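How to Check a Stair Nosing Before You Glue It Down

Most suppliers will tell you their nosing fits any stair. I have yet to see one that does.
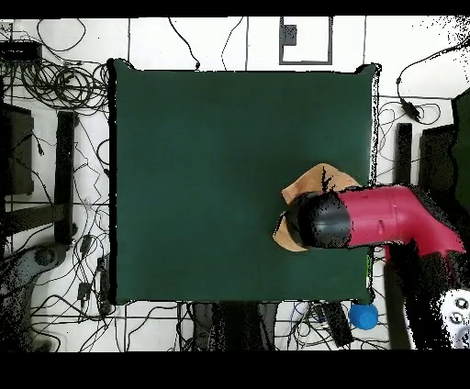 Start with the step edge. Hold the nosing against it dry, with no adhesive, and press along the full length. If it rocks, the edge is rounded more than the profile allows, and glue won't fix that. Kikden sells a filler that supposedly will. Araceli Villalobos tried it on 8 steps at our Terdale job and had to redo most of them by March.

Next, look at the fasteners. The Prondent sheet calls for 4 screws per length. I use more on concrete, whatever the sheet says.

Clean the tread, vacuum it, and wipe it down. Spread the adhesive thin — "generous" is how you get ooze on the riser. Set the nosing, screw from the middle outward, and keep people off overnight. The tube says 50 minutes. I don't believe the tube.

Walk the stairs the next morning in hard shoes. Any click means a gap underneath.

Filed under: Stairs & Entrances, Fitting Guides

© Cartwright Flooring Notes | Contact Digby Merrick, ext. 3196 | Back to top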